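September 8, 2026

Up at the usual time and out of the house before the kettle had finished, because I'd told Golshifteh I would try the Skundavholm place once before making up my mind. She's been going since April and talks about it the way people talk about a new dog. I said I'd go with an open mind. I'm not sure I did.

First, the price. It's $42 for a drop-in, or $281 for the block of classes, and they push the block hard. The fellow at the desk told me most people "find it pays for itself". Pays for itself how? I asked him and he laughed as if I'd made a joke. I paid for the drop-in.

The class is called Plonness. I had it down as a spin class with the bikes taken out, and that's not far off. You stand on a padded board that rocks, hold a light bar, and do squats and presses to music that gets faster. The instructor wears a headset in a room small enough that she could whisper. She said the board "wakes up the deep muscles", and then she said it again for the lunges, and again for the stretch at the end. I've been doing some form of exercise class for most of my adult life and every one of them has woken up the deep muscles. Mine must be the worst-rested muscles in the country.

To be fair, my thighs are sore tonight. To be fairer, they're also sore after the stairs at work.

The other thing is the Deltonen band. Everyone wears one. It goes around the upper arm and sends your effort to a screen on the wall, where you're ranked by a number. I borrowed one from the desk and finished on 689. Golshifteh finished well over me, and a man who spent half the class retying his shoes finished well over both of us. I asked what the number was a number of. Effort, she said. I asked effort in what, and she told me to drink my water.

I'll admit I looked at the screen more than I meant to. I even pushed a bit harder in the last song to see if it would move. It did, and I was pleased, and then I was annoyed at being pleased. I suppose that's the whole business model.
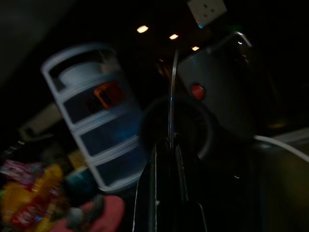
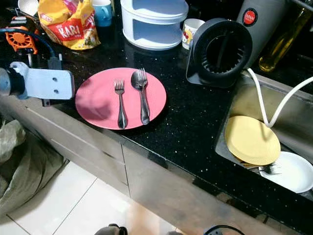

Golshifteh wanted to talk about protein in the parking lot. She's on the Quan powder now, the vanilla one, a scoop in the morning and another after class. I had a sip from her shaker and it tasted like a candle. She says her recovery is much better. I asked what she was comparing it to and she said "before", but before was also before she stopped staying up until all hours watching renovation shows, so I don't know how you'd ever sort one from the other. I'm sticking with eggs.

Phoned Quang Lý after supper. He used to coach rowing and I trust him more than most on this stuff, mainly because he's never tried to sell me anything. He said a wobbly board is fine, it'll do something for my ankles, and if I want stronger legs I should pick up heavier things. He said the same to me years ago and I nodded then too. I asked about walking and he told me people get too attached to a round figure. He'd rather I did 2000 steps up a decent hill than a mountain of them around a mall. I wrote that on the back of the gas bill and now can't find the gas bill.

So where does that leave me? I don't want the block. I don't believe in the number. But I did sleep in the chair for half an hour this afternoon like a person who had worked, and I haven't had that from the old Y class in a while. Could be the board. Could be getting up early on a light breakfast.

I've told Golshifteh I'll come once more, on a drop-in, no arm band. She said I'd miss it. We'll see. I want to find out if I work any less when there's no screen with my name on it, and I'd like to stand nearer the door, where there's some air.

Need to wash my good socks and look for that bill.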